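**Isham Study Room – Supplies and Furnishings Meeting**

Present: Halima Nyamweya (chair), Kimutai Ondieki, Rehema Mussa, Macarena Vallejo (minutes)
Apologies: Somtochukwu Nnaji

The meeting opened at 4:10 p.m. The minutes of the December meeting were approved with one spelling correction.

**1. Shared writing supplies**

Ms. Mussa reported on items left on the red speckled table. Anything still carrying a barcode sticker is to be entered in the supply register before it goes into the drawer.
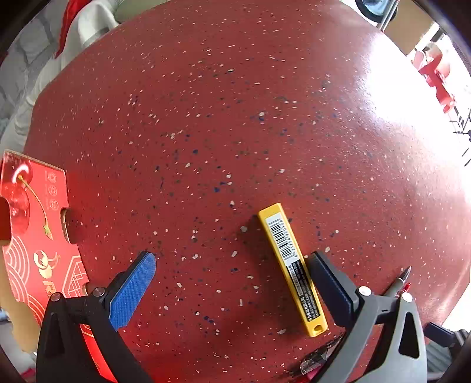

*Item 1: yellow plastic case with barcode sticker, red table.*

Mr. Ondieki asked whether the register should also cover single pens. It was agreed that pens and highlighters will be kept together and entered by type only. Members asked that the red pens be reserved for proofreading.

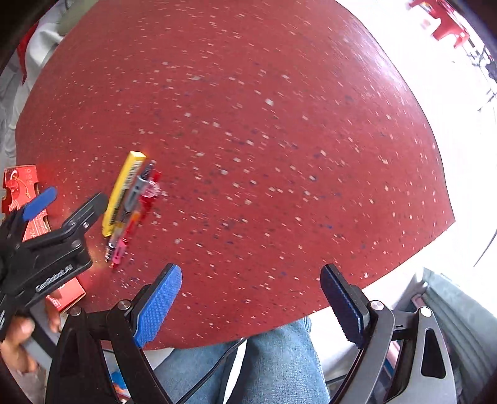
The drawer labels will be reprinted in larger type – Ms. Vallejo to arrange.

**2. Table surface**

The chair proposed keeping the present table for another year. Mr. Ondieki noted that the glossy top shows glare on bright afternoons and requested a price for a window blind. Spending of up to 700 was approved, subject to a written quote.

**3. Other business**

Mr. Nnaji's note on Saturday opening was held over.

The meeting closed at 4:50 p.m.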